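Ankrah Supper Club – Minutes of the Planning Meeting
March 1, 2020, back room at Taketti

Present: Hala Farouk (chair), Inna Lysenko (minutes), six other members. Two members sent regrets.

1. Minutes of the last meeting
Approved with one correction. The corkage fee at Clistus is per bottle, not per table.

2. Spring whiskey dinner
Hala reported that Taketti will hold the upstairs dining room for us for a Thursday in April, date to be confirmed. The room needs a deposit of $2,000, which comes off the final bill. Tickets will be $107 each, including tip. Four courses, four pours. Members asked for a non-alcoholic pairing this year at a lower price. Hala will ask the bar manager what he can do.

There was a long talk about the cheese course. The vote was five to three to keep it and drop the soup.

3. Food pantry fundraiser
The winter cocktail night at Clistus raised $1,555 after costs. The check has been mailed. The goal for the spring dinner is $3,000, with the raffle and the silent auction counted together. Drevitz Distilling has offered two tour passes and a signed bottle for the raffle. Inna will write to thank them and ask about pickup.

One member asked if we need a permit to raffle alcohol. Not known. Hala to call the city before tickets are printed.

4. Newsletter
The next issue goes out two weeks before the dinner. Still missing: the review of the new oyster bar, the rye tasting notes and the updated list of happy hours. Anyone sending a review should include what they paid and the day they went. 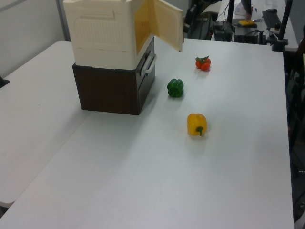 Reviews over 400 words will be trimmed. Inna asked again that people send plain text and leave the layout to her.

5. Other business
The glasses left at Clistus after the cocktail night – two boxes – still need to be picked up. The bar would like them gone by Friday.

A motion to move the start time of meetings to 6:30 failed, two to six. We stay at 7.

Next meeting: April, same room. Hala will send the date by email.

Meeting closed at 8:40.

Minutes taken by Inna Lysenko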